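Karnby cheese

Karnby is a firm, orange-yellow cow's milk cheese sold in small flat rounds. It takes its name from the town of Karnby, where it was first made in quantity, though the neighboring town of Drulmont has claimed it for so long that both places now put it on their road signs. The cheese is mild when young, sharp when old, and for a stretch in the middle tastes mostly of salt.

Name

The name refers to the market at Karnby, where the rounds were sold, and only loosely to the farms, many of which lay on the Drulmont side of the river. In Drulmont the same cheese is called "river cheese" or, among older residents, simply "the cheese." Attempts to settle on a shared name have produced several long meetings and a hyphen that neither side uses.

A third spelling, Karnbie, appears on early shop bills and is sometimes revived by restaurants that wish to charge more for it.

Production

Karnby is made from whole milk, warmed slowly and set with rennet. The curd is cut to the size of a pea, stirred until it squeaks, and drained in shallow molds. Coloring is added to the milk at the start. Makers in both towns once insisted that the color came from the grass, a position that grew difficult to hold in January.

The rounds are turned twice a day for 10 days and then rubbed with brine. After that they go onto boards in a cool room, where they are left alone except by people who come in to look at them. A young Karnby is ready at 3 weeks. An aged one takes 24 weeks, by which time the paste has darkened and the edge has gone hard enough to mark a table.

The traditional size is small because the original molds were small. Various reasons have been put forward for this, including the size of a saddlebag, the size of a child's appetite, and a tax on large cheeses for which no record has been found.

Keeping

Karnby dries out quickly once cut and picks up the smell of whatever is stored beside it. Households in the region have long kept it under or inside some kind of cover, and opinion on which kind is correct is firmly held.

The oldest method is a damp cloth in a crock. It works well as long as the cloth is kept damp, and families differ on whose job that is. Wax paper came later and was resisted, then adopted by everyone, then resisted again by people who had read about it. Glass is favored by those who like to see how much is left. Its critics point out that a cheese kept in plain view is eaten sooner, which they regard as a fault in the vessel.
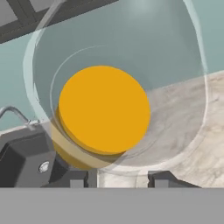
Refrigeration is tolerated. The cheese should be taken out an hour before serving, a rule printed on most labels and followed chiefly when there are guests. Freezing turns the paste crumbly and is admitted to only in private.

In cooking

Young Karnby melts smoothly and is used in soups, on toast, and in a baked onion dish that both towns serve at weddings. Aged Karnby does not melt so much as sweat, and is better grated. The best-known recipe book on the subject, the Plotstead Household Companion, lists 123 dishes calling for the cheese, a good number of which are the same dish with a different vegetable.

A fried version is sold at the summer fair. It is eaten standing up, with mustard, and generally regretted by evening.

Trade and labeling

For most of its history the cheese was sold locally, with no wrapping and no guarantee of anything. This changed when the Guzmán dairy began shipping boxed rounds by rail. The dairy lay in neither town, and its success achieved what decades of good will had failed to do: Karnby and Drulmont acted together, applying for a protected name. The application was withdrawn when it reached the question of where the cheese was from.

Guzmán rounds are a little thicker than the traditional kind and are usually sold young. Local makers call them fine for sandwiches — a phrase that carries more weight in the region than it might elsewhere.

Similar cheeses

Karnby is often mistaken for cheaper orange cheeses, and in blind tastings is sometimes beaten by them. It has also been compared to several washed-rind cheeses, mainly by people who sell it. Drulmont White, made from the same milk without the coloring, is held by its makers to be an entirely separate cheese with a flavor of its own.

This article was last revised on 9 July 2023. The section on the origin of the name remains locked to new edits.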